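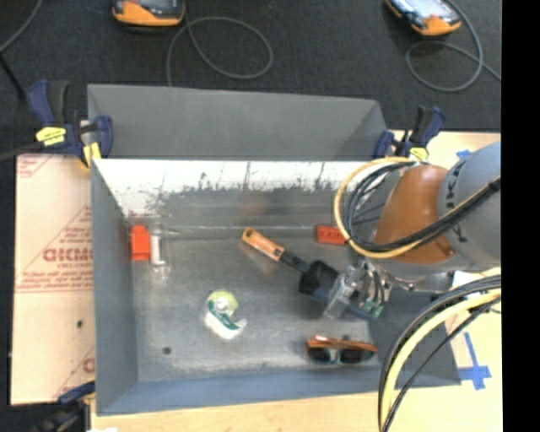 Every household has a drawer where things go to stop being anyone's problem. Ours got so full it wouldn't open, so we tipped the lot out and I've been appointed to sort it. A thread, because I refuse to suffer privately.

Rules, agreed over toast: everything goes in the grey metal bin, a handful at a time. Whatever's in the bin gets decided on before the next handful goes in. No putting things back in the drawer "for now". For now is how we got here.

The bin is sheet metal with sloping sides and looks like it has led a hard life. I got it at the Corkau clearance in October, fully intending to grow herbs in it. It has never met a herb.

It also has a small dark hole in the floor, which I'm choosing to call drainage.

Current handful. There's a tape dispenser with a green and white roll on it, lying on a lean like it's had a long lunch. Verdict: keep. We own 3 of these and I have bought every one of them on the way to a birthday party, because the others were in the drawer.

Sunglasses, orange frames, dark lenses. I have been asking this family about these sunglasses for two summers. I accused people. I accused a café in Etholm, on the phone, at some length. If anyone from the café is reading, you were very gracious and your banana bread is good.

Verdict on the sunglasses: keep, and wear with shame.

Tool with an orange handle and a black shaft. We've got a whole shelf of tools in the garage, all hung up in order, and then there's this one, living indoors like a cat. Going back to the shelf. I give it a week.

Bright orange block. Rectangular. I've asked everyone in the house what it belongs to and got a shrug, a "don't chuck that" and a "what block?"

The "don't chuck that" would not elaborate.

It has been pointed out that nearly everything in this batch is orange. I would like it on the record that we're not an orange household. The couch is grey. The carpet is charcoal. All our colour has apparently been in the drawer.

Next to the block, a little white see-through-ish cylinder. Could be a cup, could be a vial of some sort. Too small to drink from with any dignity. Put it in the maybe pile, then remembered we don't have a maybe pile, then made one.

Small red-orange tag with printing so faint I've given up on it. My money's on the Stuvano bookcase we put together when we moved in, the one that leans. If the tag says something like DO NOT REMOVE, that would explain a fair bit.

A reply already: "just bin the lot, you haven't missed any of it". Excuse me, I have missed the sunglasses LOUDLY.

Another reply wants to know if I've tried the Rissanen method, where you hold up each thing and ask what it would cost to replace. I have tried it. The block came out as priceless on the grounds that I don't know what it is.

Tea break. Came back to find someone had helpfully added a handful of rubber bands to the drawer. The empty drawer. The drawer we are all being so proud of.

For anyone wanting to do this at home: a bin with sloped sides is a good choice. Things slide to the middle, and you can see the lot without digging. A cardboard box is where you'd put it if you wanted it to become a second drawer.

Also, do it on a table. I started on the floor and my knees have lodged a complaint. The light wooden top shows up anything small that makes a run for it, whereas the carpet swallows a screw and you meet it again in bare feet.

Tally for this handful: tape kept, sunglasses kept, tool rehomed, tag chucked, block and cylinder in the maybe pile. So I've thrown out one tag. At this rate the drawer will be sorted in time for my retirement.

Partner has walked through, looked at the maybe pile and said "oh good, you found it", and taken the little cylinder away. No further information was offered. I could hear whistling.

Right, next handful. From up here I can see four pens, a key and what I think is the other half of a corkscrew. The key has a label on it in my handwriting. The label says "key".

Muting this for dinner. If you own a bright orange block and would like it back, you know where it is, it'll be in the drawer.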